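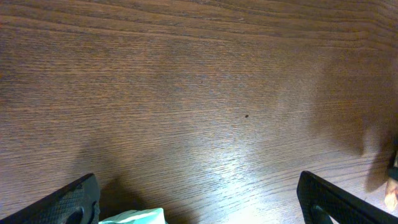
Furniture check, Clilar reading room, February round. I love doing this one! Tables get leaned on, dragged and spilled on all year, and a slow look at each top tells you so much. On a brown wooden top with strong grain like this one, a small dark spot is easy to miss among the streaks, so I look once with the lights on and once from low down at the window side. The one spot toward the right goes on the sheet as a blemish to watch.

1. Tops: splinters, lifting edges, sharp corners
OK. Run a bare palm along every edge, slowly.

2. Legs and bolts
2 bolts tightened on the long table by the door. Huge difference, it used to sway every time someone wrote on it!

3. Feet and glides
Needs work. Felt missing on one chair. Musine pads are in the supply drawer, top left.

4. Shelving fixed to wall
OK. Bracket plates are all snug, and the Kovalchuk unit is rock solid now that it's been moved off the old plaster.

5. Shelf load
OK. Label says up to 150 pounds per shelf. Atlases stay on the bottom, please.

6. Walkways
Needs work. The gap beside the Vimon cabinet should be 50 inches and the returns cart keeps creeping into it. Tape line to be redone Wednesday.

7. Lamps and cords
OK. No frayed cords, no cords under rugs (hooray). One bulb flickers, swap it when convenient.

8. Step stool
OK. Rubber treads are grippy and both latches click.

Items 3 and 6 stay open until rechecked.

Checked by Illia Hrynyshyn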